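Unit 4: Knitted Structures and Their Behaviour in Wear

These notes cover weft knitting only. Warp knits are dealt with in Unit 5, and the questions on seam slippage have been moved to the practical sheet. Read the section on relaxation before the laboratory session.

4.1 Loop formation

A weft-knitted fabric is built from a yarn that runs across the width and is bent into loops, each drawn through the loop below it. A horizontal row of loops is a course. A vertical column is a wale. Stitch density is the product of courses and wales per unit length and is the first thing to record on any sample, before weight or thickness.

In plain single jersey all loops are drawn through in the same direction. The face shows the legs of the loops as small V shapes and the back shows the curved heads. The two sides therefore reflect light differently, and a panel sewn in wrong side out will usually look like a different shade under shop lighting.

4.2 Extension and recovery

A woven cloth extends mainly by removing crimp from the yarn. A knit extends by changing the shape of the loop, so far less force is needed. Single jersey stretches more along the course than along the wale. Recovery depends on friction between yarns and on the fibre itself. Cotton recovers poorly, and a small amount of elastane is often added for this reason.

The Drengate sample set contains two cotton jerseys knitted at different loop lengths. The slack one bags sooner at the elbow. Weigh both before you begin; the lighter swatch is marked 152 grams per square metre.

4.3 Relaxation

Knitting holds the loops under tension. When the fabric is released it moves towards a lower energy state - this is dry relaxation. Wetting and tumbling take it further. Shrinkage along the length is usually greater than across the width, and a tubular fabric may also twist. The twist is called spirality and comes from the residual torque in a single yarn.

Record dimensions between benchmarks, never between cut edges. Cut edges of single jersey curl towards the back at the sides and towards the face at the top and bottom. The benchmark distance on the Flarnasow template is 75 mm. Use the Gralness tumbler for the full relaxation cycle and log the drum setting.

4.4 Handle and drape

Drape is measured as the proportion of a ring area shadowed by a fabric disc hanging over a smaller support. It is a ratio and carries no unit. Bending length and shear stiffness both contribute. Knits shear easily and tend to give soft, rounded folds; a stiffly finished shirting tends to give sharper ones.
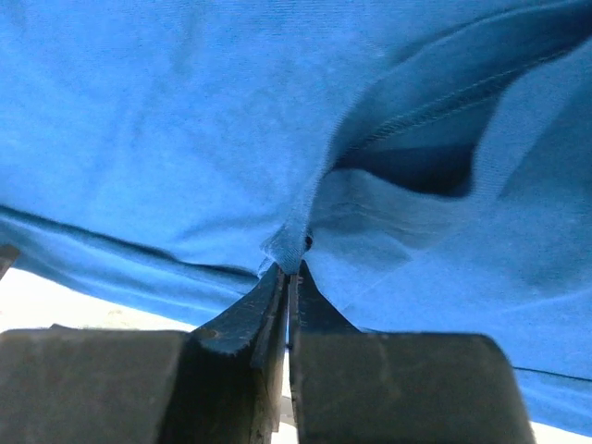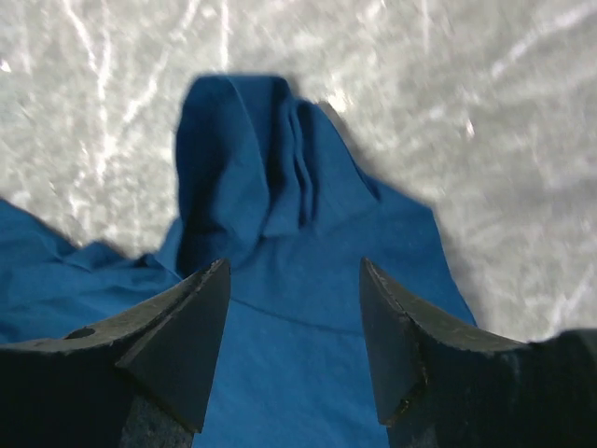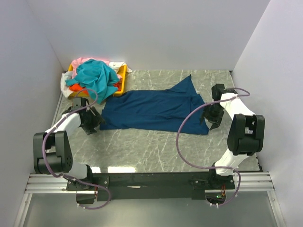
Fold shape is governed by the balance between bending stiffness and the weight of the cloth on either side of the fold. A heavy, limp fabric collapses into a tight radius, and a light, stiff one stands clear of the surface. The peak of blue cloth in the second picture has a rounded top with deep vertical creases down its front, and both features should be noted separately when sketching a fold, as the first concerns bending and the second concerns buckling under compression. Hems complicate the matter. A doubled edge has at least twice the thickness of the single layer and, where the layers are stitched together, its bending stiffness rises by more than that factor. Test specimens are for this reason cut well away from any hem or seam.

4.5 Laboratory preparation

Condition all specimens overnight. Each pair will need 2 discs per fabric, a ruler and the Omoregie drape stand. Set the yarn twist counter to 600 before the first reading and return it to zero afterwards. Results go on the blue sheet - loose paper will not be marked. The report is due in December with the Unit 5 exercise attached.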